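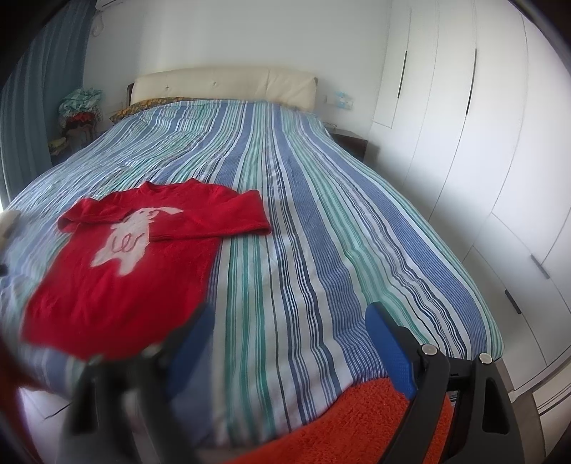
Notes for my talk, housekeeping and home services session, 2:00 in the small hall

Slide 1 – Title. Wait until people have found a seat. Say good afternoon, say that I work for Flarkcombe, in Ziltley, and that I started there as a home helper. I speak from the side of the workers, mostly. The engineers have their own session tomorrow.

Slide 2 – What we do. We go to homes and do the laundry, the beds, the wardrobes. We have 146 workers. The biggest part of our hours is clothes: sort them, fold them, put them back in the right place. Ask the room: who likes to fold sweaters? (Pause. Usually some hands go up. If no hands, continue.)

Slide 3 – Before. For folding there was never a written method. Each person learned from another person, and so in one home you could find three kinds of folding in the same drawer. The clients noticed it. We had complaints about sleeves.

Slide 4 – The project. Laloteck makes a folding robot called Lencho. Last March we agreed to work with them. Our part is to show the work. 12 of our helpers now do a part of their shift with a hand-held gripper which has a camera on it. They pick up the clothes with two gripper fingers and no longer with their own fingers. The robot will have the same kind of hand, so the movement must be possible for this hand.

Go slowly on this slide. In the rehearsal two people did not understand that the helper is holding the gripper herself. Show with my own hand.

Slide 5 – Why in bedrooms. A factory table is flat and has good light. A bedroom has a striped bedspread, a window on one side, a pile of things on the chair. A sweater on a soft bed does not lie like a sweater on a table. First you spread it flat, then one sleeve goes over the chest, then the other sleeve, then you fold up from the bottom. With fingers you do it without thinking. With the gripper, the second sleeve is the difficult one, as the first one likes to come back.

Slide 6 – The number. Until now we have 1570 recorded folds. I say the number one time and go on. People always ask if it is a lot. I do not know, please ask the engineers.

Slide 7 – What changed for the helpers. This is the main slide, keep eight minutes for it.

a) The pace. Work with the gripper is slow. In the first weeks the planning did not allow for this, and people finished late. We changed the planning in the second month. We should have done it before.

b) The body. The wrist gets tired. Now there is a limit for one turn with the gripper, then normal work, then again. The helpers asked for this limit and they were right.

c) The pay. The recording hours are paid higher than normal hours. Say it clearly, last time this was the first question.

d) The words. Before, a good folder was called "quick hands" and that was all. Now the same person must explain why she takes the cuff before the shoulder. Some enjoy this very much. One colleague tried it for a week and went back to her old route, and her hours stayed the same.

e) The worry. Everybody asks whether they are teaching the machine to take their job. I cannot promise for ten years. What we have in writing: no hours are cut during the project, and the helpers will be heard before any Lencho goes into a client's home.

Slide 8 – The clients. We record only where the client has signed. Family photos and papers are put away before we start. A client can stop at any time, also in the middle of a visit.

Slide 9 – Open points. Who owns the recordings after the contract ends? We are still discussing it with Laloteck. Also the training for new helpers: should they learn first by hand, or with both? My opinion is by hand first.

Questions. If there is time, offer the spare gripper and the towel for people to try. Bring the towel back to the office.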